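Clinic notes, July

Up at 5.40 for the fasting bloods. Potassium was the reason for the recall, so no breakfast and no Perkurum until the sample was drawn. Shuk-fan Shih took it from the left arm, second attempt - the right has scarred over.

Ferritin has come back at 953, down on the last result but still well above the 400 she wants before we stretch the interval between venesections. Liver enzymes flat. She has kept me on 200 mg twice daily, with food, and moved the next draw to the Badside rooms, where parking is easier.

Joint pain in both hands on waking, index and middle knuckles, gone in 60 minutes. Grip normal by lunch. I have started logging it by time of day in the Clornaditz app, which won't export to a spreadsheet.

Skin colour unchanged. Slept badly. To do: renew the script, ring my brother again about getting his gene test.

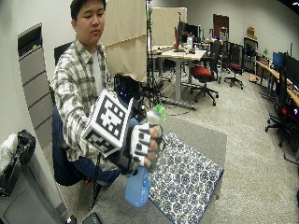
1 min read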